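Retries Are a Budget, So Put Them in One Place
Bernice Korletey
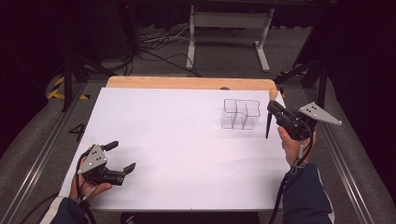 Most retry logic is written by whoever owns the calling code, and each layer gets its own. At Tomier, the order service retried three times, the gateway in front of it retried three times, and the client library did the same underneath. One slow query could therefore produce 27 attempts. A retry allowance needs compartments with hard walls, like the clear three-section container standing on the white board, so that one caller's failures can't draw down another's share. Ours had no walls. In October the pricing database stalled for 800 milliseconds and the queue behind it took most of the afternoon to drain.

The usual remedy is exponential backoff with jitter. I have no objection to it, but it changes the timing of the load and leaves the total alone. If every layer still multiplies, the excess arrives later and better distributed.

My preference is to disable retries everywhere except at the outermost layer that can judge whether the request is still worth finishing. Inner services fail fast and return an error code that says whether another attempt is safe. The outer layer carries a deadline, 2000 milliseconds in our case, and passes the remainder downstream in a header.

Gifty Nartey, who maintains the Zorer client, argues that connection resets should remain an exception and be retried locally. I accept that for idempotent reads. For writes I don't, and the default behaviour of the library should be off.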